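Breakfast Moves to the Back of the Store

The bread goes in at five in the morning, and by the time the first customers reach the Ostomora grocery in Salem most of it has already been sliced. Until last winter the bakery sold whole loaves and left the cutting to the people who bought them. Then the store put in a slicer, and sales of the plain brown loaf went from 842 in November to 1,000 in February.

That is a small change in a small store, but bakers in other towns have seen much the same thing. People who eat toast on a workday want a slice that fits the toaster and comes out the same every time. A loaf cut by hand tends to be thick at the bottom and thin at the top. The thin part burns, the thick part stays pale, and sooner or later a piece gets stuck and has to be worked out with a wooden spoon, with the plug pulled first.

Mimon, a mill that supplies Ostomora and a few other shops in the valley, grinds its flour a little coarser for the toasting loaf. Coarse flour takes up more water, and the crumb stays damp longer in the bag. The loaf is also baked for six minutes more than the white one. It looks dark on the shelf, and some shoppers pass it over for that reason.

Thickness is where most of the arguing happens. The slicer has three settings, and the store tried each for a month. The thin cut made good sandwiches and poor toast. The thick cut sold well on weekends and came back with complaints that it would not go into older toasters, many of which have slots made for factory bread. The middle setting stayed.
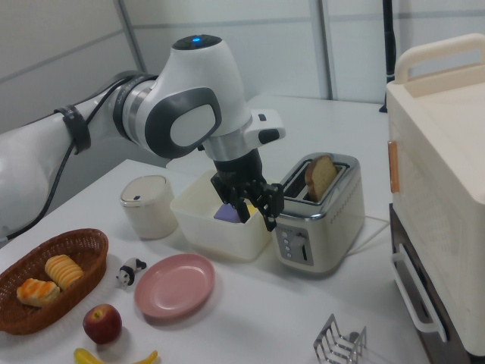 A reader in the store's newsletter wrote that the middle cut was still too thick for her, and that she had gone back to buying the whole loaf and using her grandmother's knife, which takes longer but gives her the heel in one piece. The bakery still keeps a dozen whole loaves behind the counter each morning for customers who feel the same way.

Sliced bread also goes stale faster. Each cut face loses water, and a loaf that would last four days whole is past its best after two or three. Toasting hides a good deal of this. Day-old bread browns more evenly than fresh, and many people who say they like fresh toast are eating yesterday's loaf.

Freezing is the other answer. Flarkunow, a diner across the river, buys the Ostomora loaf sliced, freezes it the same afternoon and toasts it straight from the bag. The kitchen goes through almost 3,000 slices a month. Frozen slices need an extra half minute, and the diner sets its toasters lower and runs them longer so the middle warms before the outside darkens.

At home the same method works with any toaster that has a lower setting. Lay the slices in the bag with the cut faces staggered, press out the air and take out only what is needed. Butter should be soft before the toast is done. Cold butter tears the surface, and the toast has cooled by the time the butter has been scraped across it.

The store plans to add a seeded loaf in the fall, cut to the same width. Mimon has sent two test batches. The first dropped too many seeds in the slicer, and the second is being baked this month.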